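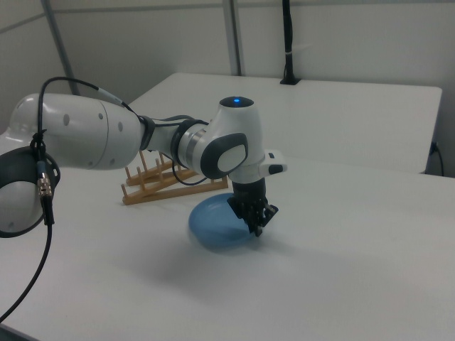 Brazo blanco y gris sobre una mesa blanca.

Visita a la fábrica de galletas Humel en Zelwood

El mes de enero fui a conocer la fábrica Humel, que está en las afueras de Zelwood, a 4 kilómetros de la estación. Llegué caminando, y ya antes de ver el edificio se sentía el olor de la mantequilla. La puerta abre a las nueve, pero conviene llegar un poco antes, porque en la entrada hay que dejar el abrigo y ponerse bata y gorro.

Nos guió Colm Coughlan, que trabaja allí como maestro hornero. Habla despacio, y yo se lo agradecí mucho. Primero vimos el almacén de harina - hace bastante frío - y después la sala de amasado, donde la masa descansa 65 minutos cubierta con una tela. El horno grande lo llaman Gallagher, por el apellido de la persona que lo construyó. Tiene capacidad para 800 galletas en cada hornada, y al lado del horno no es fácil escuchar las explicaciones.

Lo que más me gustó fue la sala de pruebas. Ihor Pylypenko, el responsable de recetas, nos dio a probar dos versiones de la misma galleta de avena, una con miel y otra con melaza. Yo preferí la de melaza, pero casi todo el grupo votó por la miel. También probamos la Ninasetti, de almendra y limón, que solamente se vende en la tienda de la fábrica.

La visita dura 2 horas y se hace casi toda de pie. No hay cafetería, solo una máquina de bebidas en el pasillo. En la tienda compré tres cajas de galletas rotas, que son más baratas y tienen el mismo sabor. El autobús de vuelta sale enfrente de la puerta principal, pero al mediodía pasa poco, así que regresé otra vez a pie.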